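Features | Games & Lore

The best writing in Worevgate is tucked into its item cards. Pick up a cracked lantern on the moon of Skatar and you get three lines from a pilot who counted 137 beacons on the way in and only 136 on the way out – and that's all you get!

Vasilică Ghiță wrote most of these scraps, and I've read every one of them (some twice, with tea). My favorites are the Kang letters, a run of 40 notes between a quartermaster and the sister she hasn't seen since the evacuation.

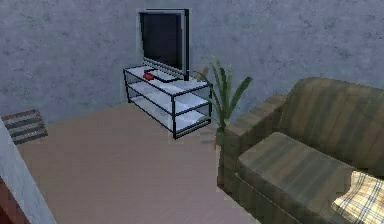 They're scattered out of order, so I met the sister's reply hours before I found the question. When the two finally clicked together I put the controller down and just grinned. Go find the one about the soup ration first.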